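维生素D补充剂怎么选、怎么吃:从看标签到复查

维生素D是脂溶性维生素,身体可以靠皮肤晒太阳合成一部分,剩下的从食物和补充剂里来。冬天日照短、长期在室内上班、出门全程打伞涂防晒的人,血液里的水平常常偏低。下面按顺序写怎样判断要不要补、怎样读标签、怎样安排服用时间。正在服药、怀孕、有肾脏疾病或结石史的读者,先问医生,再看后面的步骤。

第一步:先弄清自己要不要补

比较可靠的办法是抽血查25-羟基维生素D。社区医院和体检中心一般都能做,不用空腹,但如果同一天还查血糖血脂,就按空腹的要求去。报告单上的单位有两种,一种是ng/mL,一种是nmol/L,两者相差2.5倍。拿到结果先看单位,再看参考范围,很多人在网上问“我只有50是不是很低”,其实两种单位下50的意思完全不同。

不打算抽血的人,可以先记一周的情况:每天户外多长时间,手臂和小腿有没有露出来,吃了几次深海鱼、蛋黄和强化牛奶。如果几乎都是零,可以考虑小剂量补充,没有必要一上来就吃大剂量。隔着玻璃晒太阳不算,普通窗玻璃会挡掉合成维生素D所需的紫外线。

第二步:读懂标签

先找“每份含量”。有的产品每份是一粒,有的每份是2粒,有的是滴剂,一滴一份。只看瓶身正面的大数字容易算错。

再看单位。国内的标签多用微克,进口产品常常同时写国际单位(IU)。换算很简单,1微克等于40国际单位,10微克就是400国际单位。

然后看形式。常见的是D3(胆钙化醇)和D2(麦角钙化醇)。D3提升血液水平的效果通常更稳定,多来自羊毛脂。吃纯素的读者可以找地衣来源的D3,或者选D2。

最后看辅料。软胶囊一般用植物油做载体,花生过敏、大豆过敏的人要逐项看完。片剂里可能加了甜味剂,给孩子吃的咀嚼片尤其要留意,别让孩子当糖吃。

第三步:确定剂量

中国营养学会给普通成年人的推荐摄入量是每天10微克(400国际单位),65岁以上是15微克(600国际单位)。成人每天的可耐受最高摄入量是50微克(2000国际单位),这是指所有来源加在一起。复合维生素、钙片、鱼肝油里往往已经含有维生素D,要一起算进去。

拿一个例子来算:复合维生素每天5微克,钙片每天5微克,再加一瓶单独的滴剂10微克,合计20微克,没有超过上限,可也已经是推荐量的两倍。这种情况下滴剂可以先停,等查了血再说。

检查结果明显缺乏的,医生可能会开更高的剂量,吃一段时间再降下来。这种用法需要有人跟着看血钙,不要照着别人的方子自己吃。
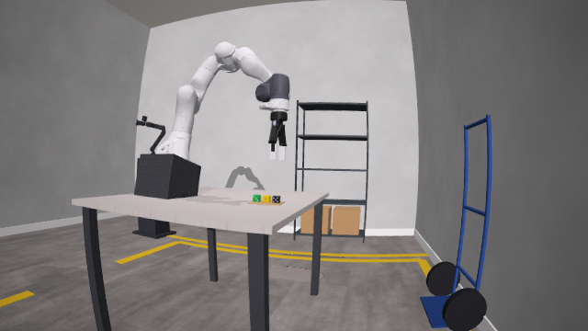
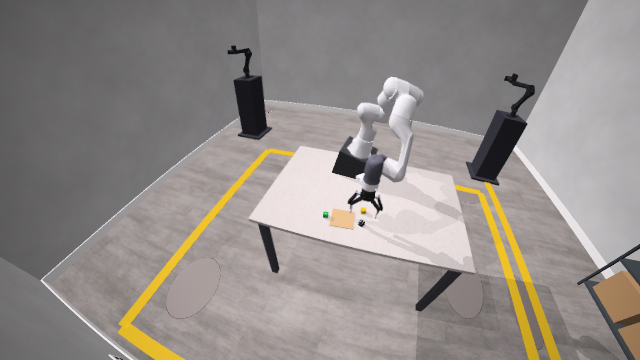 Lawal Wike留言说,他之前一直早上空腹吃,后来改到晚饭后,想问这样会不会影响睡眠,另外漏了三天要不要一次补回来。

先回答时间的问题。维生素D随餐吃吸收更好,这一餐里最好有一点油脂,炒菜、鸡蛋、坚果都行。早饭只喝白粥的人,挪到午饭或晚饭更合适。至于晚上吃影响睡眠,目前没有一致的结论。个别人自己觉得有影响,改到中午就可以了。

漏服不用补。维生素D能在体内储存,漏几天对血液水平的影响很小,想起来之后按原来的量接着吃。把几天的量攒在一起吃没有好处,还容易养成算不清剂量的习惯。

第四步:避开几种搭配问题

和钙一起吃要看总量。维生素D会增加钙的吸收,饮食里奶制品已经够的人,未必需要再吃钙片。有结石史的人,单独问一下医生。

噻嗪类利尿剂和维生素D、钙同服,可能使血钙升高。地高辛使用者也要注意血钙。奥利司他这类减少脂肪吸收的减重药,会连带减少维生素D的吸收,服用时间最好错开,具体隔多久按说明书或者医生的意见来。长期吃糖皮质激素和某些抗癫痫药的人,维生素D的消耗可能更快,复查的间隔由医生定。

镁参与维生素D在体内的转化。日常饮食里有绿叶菜、豆类和全谷物,一般不用专门补镁。

第五步:记录和复查

开始吃的那天,在瓶身上写上日期和每天的量。手机备忘录也可以,重要的是换瓶的时候核对一遍,因为不同品牌每粒的含量往往不一样。从每粒10微克换成每粒25微克,仍按原来的粒数吃,是很常见的错误。

连续吃3个月左右再复查比较合适,太早抽血,数值还没有稳定。复查最好去同一家机构,不同的检测方法之间有差异,放在一起比较意义不大。冬末查出来的数值通常比夏末低,3月和9月的两张报告单要分开理解。

如果出现食欲下降、恶心、便秘、口渴、尿多、没有力气,又正在吃较大的剂量,先停掉补充剂,尽快去查血钙和肾功能。过量多半出在长期大剂量服用,或者误把滴剂当成整管一次吃完。

保存

滴剂和软胶囊怕热怕光,放在阴凉的柜子里就行,不要放在灶台旁边或者浴室。开封后的滴剂按说明书的期限用完。软胶囊粘成一团、有哈喇味的,不要再吃。家里有小孩的,瓶子放到孩子够不着的地方,滴剂用完立刻拧紧。

给婴儿用的滴剂要单独放,和大人的分开。两种瓶子外观可能很像,浓度却可以差好几倍。滴之前看一眼标签,用产品自带的滴管,不要换成别的瓶子的。

在食物里补一部分

三文鱼、沙丁鱼、鲭鱼含量较高,每周吃两次就能补上一些。蛋黄、动物肝脏也有,量少一点。晒过紫外线的蘑菇含D2,包装上通常会标出来。强化牛奶和强化豆奶要看营养成分表,没有标维生素D的就当作没有。饮食能保证的那几天,照常吃小剂量补充剂也没有关系,不必天天加减。

(本文更新于2023年3月,整理:Kamarul Pattinasarany)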